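Kundivico Workshop Newsletter

Arm bench: fingers, cable and the fork problem
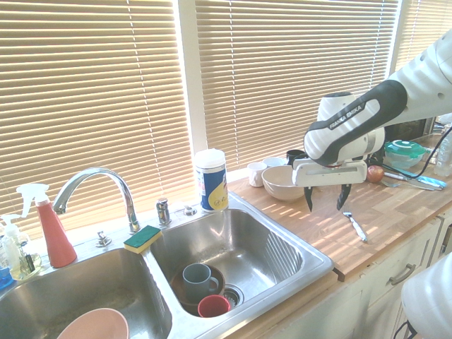 Work on the arm has moved on to the fingers, and most of the evenings since the last issue have gone on the shape of the tips. The task is the same one we set at the start: take used crockery and cutlery from the counter and put it in the sink, one item at a time, without a person touching anything. Mugs and bowls give the fingers a rim to close over. A fork lying flat on the butcher-block, as the silver one does in front of the fingers, gives them almost nothing. The tips must come down either side of the handle and close on a piece of metal that stands only a few millimetres proud of the wood. If they stop high they close on air. If they go low they press on the counter, the arm registers a contact force and the motion aborts.

We have tried three sets of tips. The first were the plain ones, which are flat and slightly too thick at the end for cutlery. The second set were printed in the workshop with a tapered end and a thin rubber face. These picked up the fork well, but the taper flexed under a full mug and the mug rotated in the grip. The third set, which went on last week, have the same taper with a stiffer root and a rib up the back. Print time is longer and the rib needs supports, but the flex is much reduced. Anyone printing spares should use the file marked Pelletier 3 and not the earlier one, which has the bolt holes in the wrong place.

Bolt holes, while we are on them: do not drill them out to make a tip fit. One of the second set was opened up by hand and then sat crooked, and the fingers met at one corner only. That pair has been cut up for test pieces.

Force limits

The closing force is now set per item. A single value was attractive because it left less to go wrong, but there is no value that holds a heavy mug and also leaves a thin plastic cup in its proper shape. The list is kept in a plain text file, one line per item, with the force in newtons and the opening width in millimetres. The mug line reads 60 and 80. The first figure is higher than it ought to be and will come down once the rubber faces have been renewed. Forks have a low force and a narrow opening, so that the fingers do not sweep neighbouring items on the way down.

If an item is not in the list the program stops and says so. Please do not add a default line. It was tried in July and the arm picked up whatever it met.

Calibration

Positions on the counter are measured from a corner of the worktop. The routine is to bring the fingertips down by hand, in guiding mode, on to a set of small marks, and store the joint angles at each. There are 11 marks. It is slow work and tempting to cut short, but with fewer marks the error at the far end of the counter grows large enough to miss a fork handle entirely. It does not matter much for bowls.

Two points for those doing it for the first time. Fit the tips you intend to run with before starting, as each set is a different length and the height will be wrong otherwise. Also let go of the arm completely before storing a position. A hand resting on the wrist pushes it down by an amount that cannot be seen but shows up in the numbers.

The calibration should be repeated after any knock, any change of tips, and any occasion on which the base clamps have been loosened. The date goes in the notebook with the name of the tip set. Several entries have a date and no tip set, and those calibrations have had to be thrown away.

Light

The vision program, which finds items before each pick, works well in the evening under the ceiling lamps and less well in bright sun. With the blinds closed, light still comes between the slats and lays stripes on the wood, and a narrow bright stripe has a good deal in common with a knife as far as the program is concerned. Over one long session it proposed several picks at places where there was only worktop.

There are two ways round this. One is a heavier covering on the windows, which would make the room unpleasant to work in. The other is to take two exposures, one short and one long, and accept only those items found in both. We have gone for the second. It adds a little time to each pick and has removed most of the false proposals, though polished steel under direct sun still fails more often than it should. A version that also checks the height of the item above the worktop is half written on the Ullton branch. It gives good results on cups. On cutlery the height reading is lost in the noise, and a fork and a stripe remain hard to tell apart.

Cable

The arm cable has been the cause of two stoppages. In both cases it lay across the counter, was pushed along by the wrist and took up the slack at the connector end. It needs a loop large enough for the full turn of the base and a fixing that keeps the loop from wandering into the picking area. A sprung arm from an old desk lamp was fitted for a week and held the cable well clear, but it drooped gradually and nobody could find a setting that stayed put. The present plan is a hook and loop strap at the elbow and a second at the wrist, with the remainder led away behind the base.

When strapping, leave the joints free to turn. Put the arm through its whole range by hand before tightening, and look at the cable at both ends of travel. Do not use cable ties. They have to be cut off, and a knife near that cable is a poor idea.

The sink side

Placing is further behind than picking. The arm must carry the item over the rim of the basin, clear the tap, lower the item and let go near the bottom. The tap is modelled in the program as an upright box much larger than the real thing, and the arm goes well round it. This is wasteful but has prevented any contact so far. The divider between the basins is modelled in the same way.

The difficulty is what is in the basin already. The program keeps a record of what it has put down but takes no account of anything a person adds, and a mug lowered on to a plate will stop at the wrong height. For the time being the arm lowers until it feels resistance, backs off by a small amount and opens. Bowls and plates tolerate this. Tall cups tip over about as often as they stand, and until that improves only the empty basin should be used for them.

Dry runs only. No water in either basin while the arm is powered, and no spraying of cleaners near the joints. Wipe the tips with a damp cloth after they have been removed from the hand.

Test runs

The log now holds 600 picks. The tally by item is in the notebook and will be typed up when the third tip set has had a fair trial, as most of the log concerns the first two and a single success rate across all three would mean little. The general order is settled, though: bowls are easiest, then mugs, then cups, with forks and knives well behind. Spoons lie somewhere between, depending on which way up they land.

Failed picks should be logged with the cause, in a word or two. 'Missed' covers too many things. 'Closed above', 'touched counter', 'slipped' and 'wrong place' are enough to be getting on with, and all four point to different faults.

Wanted

Thin rubber sheet, a millimetre or less, for facing the tips. The Grirkeck offcuts have been used up and the replacement from the hardware shop is too hard to grip glazed crockery. Odd forks would also be useful, in as many handle shapes as possible, and they will not be returned in good condition. Leave them in the tray by the door.

The stop button must be within reach of whoever is at the keyboard. It has twice been found behind the monitor. There is now a bracket for it on the front of the desk, and it should stay there.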